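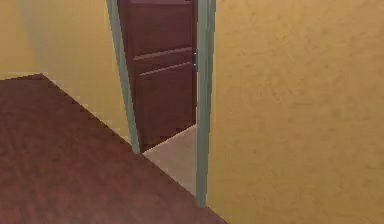 Which parts should I build first, the base or the arm?
The base. If it does not drive straight, you will blame the arm for every missed grasp.

This was the question in the Dusumora thread, and I answer with what I have so far. My base has 2 driven wheels, and I tune it in the simulator before I change the real one in our shared workshop. The simulated house has rooms with furniture, so the turning radius becomes a problem very soon.

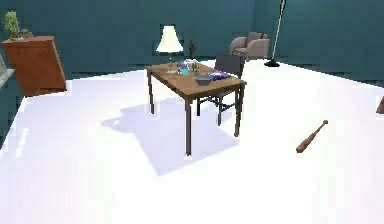 Jafarzadeh
8 May 2021

I have now set the speed limit to 70 percent. Above this the heading drifts in my tests, also with the new Emov controller. The table legs are thin and my range sensor misses them from some angles. I would be thankful for advice on the filter. The marker stays on top of the body, as in the simulated model.

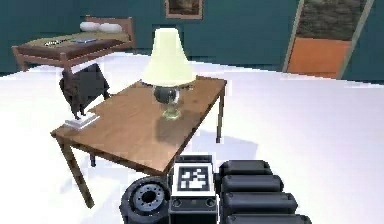
Buvgate wrote:
> Did you try to mount the sensor lower? Mine was too high and it
> looked over everything. Also please check the wheel diameter in
> your config, the default value was wrong for my tires.

I did not check the diameter. I will measure it on Saturday and write the result to the list.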